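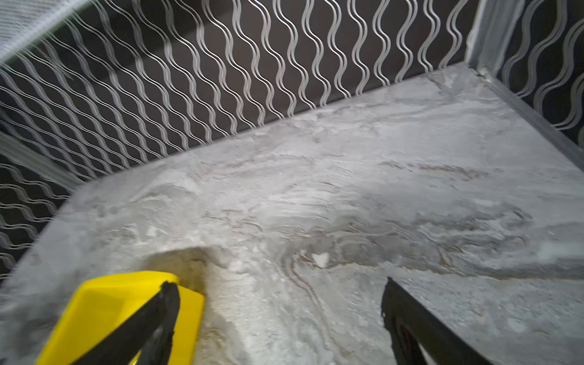 Hanging a patterned wallpaper on walls that aren't square
posted in Decorating, viewed 1117 times

I'm papering a small box room in our flat and would like to check a few things before I cut anything. The paper is a Vernomico one with a wavy stripe, bought in the end-of-line sale, so I can't easily get another roll if I go wrong. I have 3 rolls. The walls were lined years ago and the lining paper is still sound. The room is out of true in at least one corner, and the ceiling drops by a finger's width from the door to the window. Where should I start, and what do I do about the corners? It is a paste-the-wall type.
Teleo_flat2

kettleandpaste
Start on the wall you see first when you open the door, and start in the middle of it. Hang a plumb line and draw it in pencil. Don't trust the door frame or the corner.

With a wavy stripe the match matters more than it does with a plain stripe. Look on the label for the pattern repeat. If it says straight match, each drop starts at the same point in the pattern. If it says offset, every second drop moves by half a repeat and you will waste more paper. Cut each drop about 100 mm too long and trim top and bottom once it is up.

In corners, never try to take a full width round. Measure from the last drop to the corner in three places, take the widest figure, add 10 mm, and cut the strip to that. Turn the extra on to the next wall. Then plumb a fresh line on the new wall and overlap the offcut on to the turned edge. 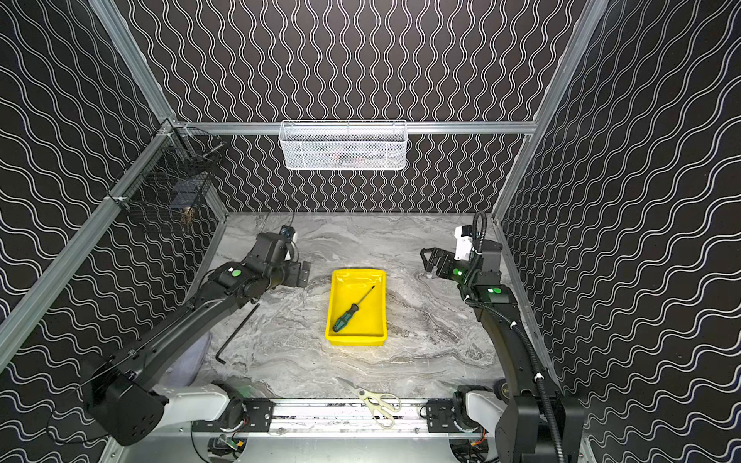
Can I run the waves sideways on one wall and upright on the next?
The paper will hang either way, but the corner won't match, so pick one you don't look at much and finish it with a clean straight edge.

If you do go sideways, begin with the top strip and set it against a level line. Your sloping ceiling will show badly otherwise. Leave the trimming for the ceiling edge.

marbledhall
just use plenty of paste and slide it about, it's only a box room. I did ours with Rovton ready mixed and it was fine. The seams opened a bit by June but you can't see them behind the door.

Kereama107
I agree with most of the first reply, but check the batch numbers on all your rolls before you start. Sale rolls are often from mixed batches and the white can differ. If one is odd, keep it for the wall with the window in it, where the light is behind you and the shade shows least.

Wavy patterns do hide a leaning corner better than straight stripes do. What they don't hide is a bad seam. Butt the edges, don't stretch them, and go down each one with a seam roller after ten minutes or so. Wipe paste off the face with a damp sponge straight away.

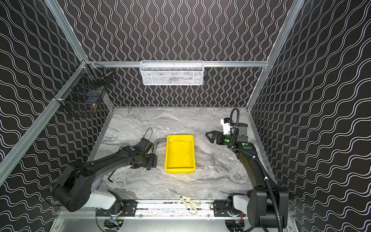 Wavy lines upright at the back, with the side walls running another way.

One more thing, size the lining paper first if it feels chalky, and let it dry overnight. Paste-the-wall papers slip less on a sized surface than people expect, so wet a bigger area than you think you need and work one drop at a time.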